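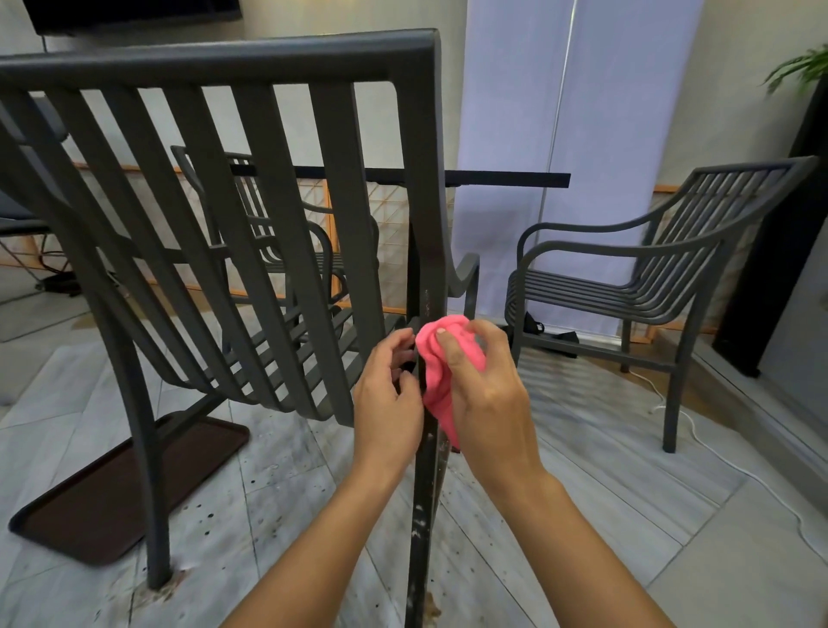
2 min read

Re: [savel-demos] Chair wiping, by hand or by remote?
2026-04-27

Hello all,

Thank you for such a thoughtful message, and sorry for the slow reply - we have been up to our elbows in garden furniture at the Ciltitz end. I'll answer underneath your words, if that's all right.

> We have tried the wiping task on Dankwa with the remote
> handles and it is painfully slow. The arm follows well enough
> but the operator can't tell how hard the cloth is pressing.
> Would you go over to plain human demonstrations for the
> chairs, or keep going with the handles?

I would do both, and I'd start with the hands. A person wiping a chair leg does something rather lovely without thinking: one hand steadies the metal and the other wraps the cloth right round it, thumb on one side and fingers on the other. I tried the same thing through the handles and spent most of the morning chasing the leg with a flat wad of cloth. With bare hands I recorded 32 good runs before lunch, and my knees complained more than I did.

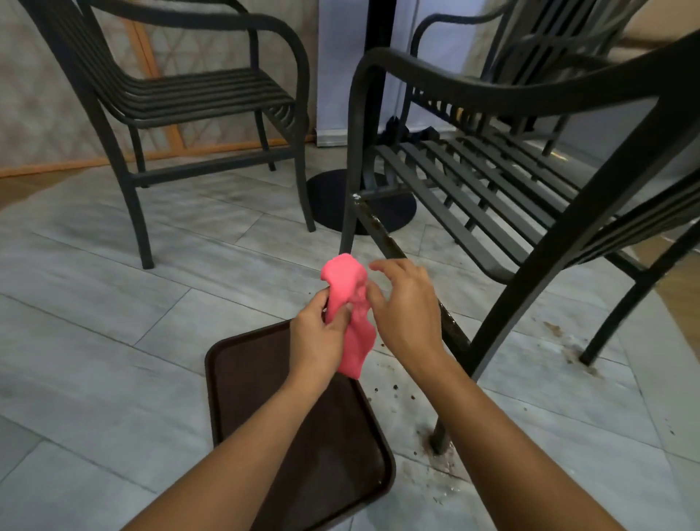 The other thing I'd ask is that people don't hurry the cloth itself. Our first batch left out all the bunching and turning between wipes, as we thought it was dead time, and the robot then had no idea what to do with a cloth that had twisted round on itself. We went back and put those bits in again. It made each run longer, but I'm glad we did it, and I'd keep the fumbles too, so long as the person recovers from them.

> And how many do you need before it is worth training?

We have 224 by hand now and only seven by remote, which is a bit lopsided, I know. I'd like nearly 435 altogether before we start. The remote ones matter because they come with the robot's own joint readings, so please do send whatever you've got from Dankwa, slow or not. The Flulel folder has room, and a line of notes with each run would be a great help.

Warm wishes from Ciltitz, and do shout if the upload misbehaves again.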